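Tuning a Gripper for Soft Things, on a Home Bench
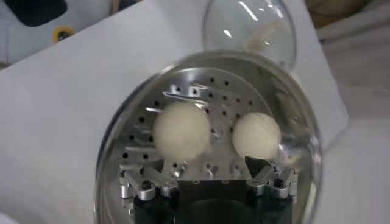 How hard should a gripper squeeze something soft?

Less than you think, and then a bit less than that. Start at the lowest force your controller will accept and work up until the thing stays put when the arm moves. Most of us start high and work down, and that is how I came to own a bag of flattened pompoms.

What you need

A two-finger gripper with a current limit you can set in software. Mine is an Erkport, bought secondhand from a man in Durnitz who described it as "lightly used," a phrase I now interpret more broadly.
Fluffy white balls or something equally squashable. Get spares.
A hex key that fits. The one in the box won't.
An evening when you don't mind repeating yourself.

Step 1. Check the linkages cold

Power off. Work each linkage arm through its travel by hand. It should move smoothly with no click at the end. If one side is stiffer, back off the pivot bolt a quarter turn and try again. Do both sides. I did one side, and spent a week blaming the firmware.

Step 2. Find where the fingers touch

Close the gripper on nothing, slowly, and write down the position where the pads meet. Call that zero. Do it again after 60 cycles and compare the two numbers. If they've drifted, something is loose, and Step 1 would like a word with you.

Step 3. Set the force

Drop the current limit to 6 percent. Close on one ball, lift, wait two seconds, put it down. If it falls, go up one percent. Stop at the first setting that holds through 16 lifts in a row. Fifteen doesn't count, however late it is.

Step 4. Slow the last bit

Set the closing speed to a crawl for the final stretch before contact. A fast finger with a low limit still arrives like a door slamming. Hrvoje Spahić at the Grultville workshop uses a two-stage close for this, and after a month of telling him it was fussy I copied it line for line.

Step 5. Add the second ball

Repeat with two balls side by side. The fingers will nudge one while reaching for the other, so widen the approach before you touch the force setting again. Save the numbers under a name you'll recognize. Mine are in a file called final_new_2, next to final_new.

Last edited 2023-12-05, to fix the pivot bolt instructions, which had the direction backward.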